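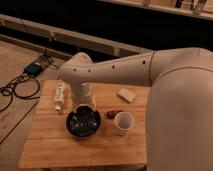 Unit 6: Small-Item Sorting and Table Clearing
Handout for the household organization course, February
Prepared by Lộc Tiêu

6.1 Scope

This unit covers the clearing of a small table that holds a mix of unrelated items: toiletries, disposable tableware, food remains and loose small parts. Storage of linen and paper was covered in Unit 5 and is not repeated. Students should bring the Redeck item sheet, completed for one surface at home no larger than a side table.

6.2 Terms

Surface item: anything resting directly on the tabletop.
Held item: anything inside a bowl, cup, tray or box that is itself a surface item.
Home: the place where an item is kept between uses.
Residue: what remains on the surface after all surface items have been removed.

A bowl with small pieces in it is recorded on one line as a surface item, with the contents listed under it as held items. The contents are not given a home until they have been identified. The Wollitz method enters bowl and contents as a single unit. That is quicker, but it tends to send a usable bowl to the back of a cabinet with its contents still inside, and it is not used in this course.

6.3 Order of work

Open containers are dealt with first. A shallow bowl tips easily when a neighboring item is pulled across the boards, and small pieces travel far on a bare floor. Use one hand to steady the rim and the other to pick. Pick from the near side toward the far side. Do not pour from one bowl into another unless the second has the higher wall.

Upright light items come next. A paper cup is looked into before it is lifted. If it holds nothing, it goes to recycling or is set aside as a temporary holder for pieces picked from the bowl.

Tubes are sorted by label. Read the label in full, check that the cap is tight, and store the tube with others of the same use. A tube whose label can no longer be read is marked U on the sheet and kept apart from anything edible. Ointment and glue are sold in tubes of similar size, and mistakes in this category account for most of the corrections on returned sheets.

Blocks and bars are left until last. Soap, sponges and wrapped food can look alike from a standing position. 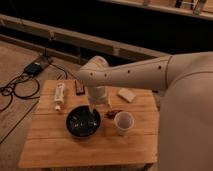

Pick each one up before assigning it a category. Food bars go to the pantry shelf, unopened ones at the front. Soap goes on a drained dish. A sponge is squeezed over the sink and stood on its long edge.

Small single items of uncertain nature, such as a dry leaf or a scrap of fruit, are checked by hand and recorded under "other." Limit this category to 6 lines per sheet.

6.4 Plank surfaces

Seams between boards collect crumbs. Brush along the seam, never across it, then wipe in the same direction with a damp cloth. Where the top has a raised edge, lift residue out with a card. Power adapters standing on the floor near the table are moved before any wet wiping.

6.5 Practical exercise

Time allowed: 30 minutes, including the written sheet. Work in pairs at the Trollgate tables. One student handles items and the other records. Change roles after the open containers are finished.

Hand in the completed sheet and a sketch of the table before clearing. Sketches need outlines and item numbers only.

6.6 Reading

Mạc, course reader, section on mixed surfaces. Skip the appendix on drawers, which belongs to Unit 8.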